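Week 4 notes: Can a machine clear the kitchen counter yet?

Course: Robots at Home and at Work
Instructor: Kyriaki Alexiou
10/18/18

Last week we looked at bolts and boxes, where every part arrives the same way up. Today we move to the kitchen, and I think it's the best hard problem in the whole course! A counter has flat things, round things, lumpy things and see-through things, all within arm's reach, and people sort through them while talking on the phone.

Start with the shapes. A plate lying flat gives a hand very little to get hold of, so most people slide it to an edge or tip up the rim. Something with ridges offers plenty of places to hold, but no two of them match. Clear boxes are a headache of their own (a camera sees the counter right through the walls).
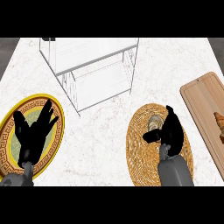
Fig. 1. Simulated counter task with two hands: patterned plate at left, shell-shaped object on a woven mat at right.

Now for the numbers. Stavros Mavromatis ran the Gorkeck counter set in simulation in September: 300 tries at picking up one object and setting it down somewhere else. 231 were clean. With two objects and both hands working, he got 173 out of 300. Look at that drop, and think about where it comes from before we meet again.

So, can machines do this chore? In pieces, yes, and the pieces are getting better fast. A whole messy counter in a strange kitchen is still well out of reach.

For next time: read the Pappas handout, sections on grip and on clear objects. Bring one item from your own kitchen that you think would beat a robot hand. No knives, please.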